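# Skimitz hand-guiding and remote kit, firmware 3: bench review

The Skimitz kit is sold as an add-on for small arms with a two-finger gripper. It has two parts: a clip-on handle with an enable trigger, for moving the arm by hand, and a desk-mounted remote stick for driving it from a distance. Both write to the same recorder. The buyer supplies the arm, the cameras and a computer. I bought mine through Ackah at list price and used it through most of February.

## Setup

The handle clamps on without shims. The clamp screws are soft, and one rounded off on the second removal, so use a proper driver. The remote stick needs its own power supply, and the cable is too short for a desk more than an arm's length from the bench.

Calibration takes 12 minutes if the gravity compensation settles on the first attempt. On my arm it did so after I entered the gripper mass by hand. The automatic estimate was low, and the arm sagged whenever the trigger was held. The manual puts this field in an appendix.

## Test task

I wanted a task with a small target, a short travel and an unambiguous result. Pressing mushroom-head push buttons meets all of that. The gripper stays closed and the fingertips do the pressing. There is one red-capped button and one green-capped button, with a shallow tray of the matching color in front of each. The trays stayed in place for a later sorting task and served as obstacles for this one.
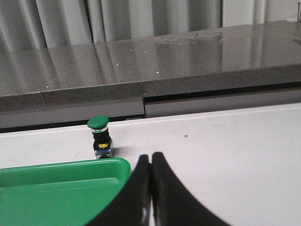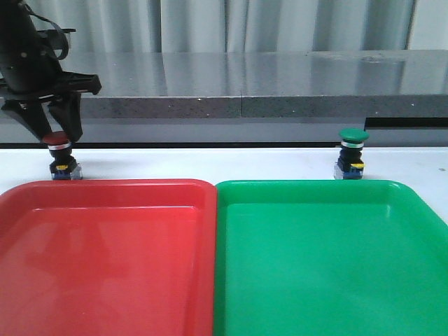

I recorded 72 demonstrations by hand guidance and 82 by remote, alternating between the two buttons. A demonstration counted as good if the switch contact closed once and the fingers touched nothing else on the way in or out.

## Hand guidance

Hand guidance is the better half of the kit. The trigger has a clear two-stage action: the first stage frees the arm, the second starts the recording. Movement is smooth along the long axes and slightly notchy at the wrist. Approaching the cap from above is easy. Approaching from the side is less so, as the handle puts the operator's hand where the forearm wants to go.

The main fault is in the force data. The recorder logs whatever the joints feel, including the operator's push, and the handle has no load cell to separate the two. For free motion this does no harm. For a button press it means the recorded force is too high at the moment of contact, and a policy trained on it presses harder than it should. I ended up discarding the force channel for every hand-guided file.

## Remote control

With the remote stick, the force channel is clean and usable. The cost is time. A remote press took nearly twice as long as a hand-guided one, and most of the extra went into the last part of the descent. Depth is hard to judge from a single fixed view. Adding the wrist view to the screen helped with lateral alignment, although the closed fingers fill a good share of it and can cover the cap late in the approach.

Stick scaling has 3 presets. The slow one is the only one suitable for contact work. The medium preset overshoots, and the fast preset should be kept for moving between stations. There is no way to bind a preset change to a stick button, so each change means letting go and reaching for the keyboard. Feltlow's older stick allowed this, and I missed it.

## Recorder

Files are written as one folder per demonstration, with joint data and video on a shared clock. I found no drift worth correcting. Trimming is done in the Plornwood viewer, which is bundled. It is plain and fast. It does not undo, and a trimmed file overwrites the original unless the copy option is ticked. The option is off by default.

Failed demonstrations can be tagged at the moment they happen with a long press on the trigger. This is the most useful detail in the kit, and the remote stick should have it too. At present a failed remote run has to be tagged afterward in the viewer.

## Verdict

Recommended for hand guidance of free-space motion and light pick-and-place. For contact tasks, use the remote stick on the slow preset and accept the lower rate. Buyers who need force data from hand guidance should wait for a handle with a load cell.

Firmware 3 was current when I tested. The replacement clamp screws are a standard size and cost very little.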